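Drulley, our kitchen arm: the gallery

Welcome in! Drulley is the robot arm that Kulsoom and I have been putting together at the Titwood shared workshop since October, mostly on evenings when we both should have been at home. Reginald Tran lent us his bench vice and a great deal of patience, and Retno sorted the wiring after I'd made a proper mess of it (sorry again, Retno!). We're at 252 hours now by Kulsoom's notebook, and I've loved nearly all of them. Click any picture for the bigger version.
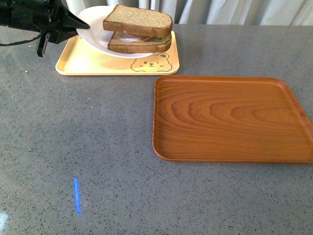 Gripper at the plate, ham sandwich or something like it, and the winking bear tray.

Arturo Palumbo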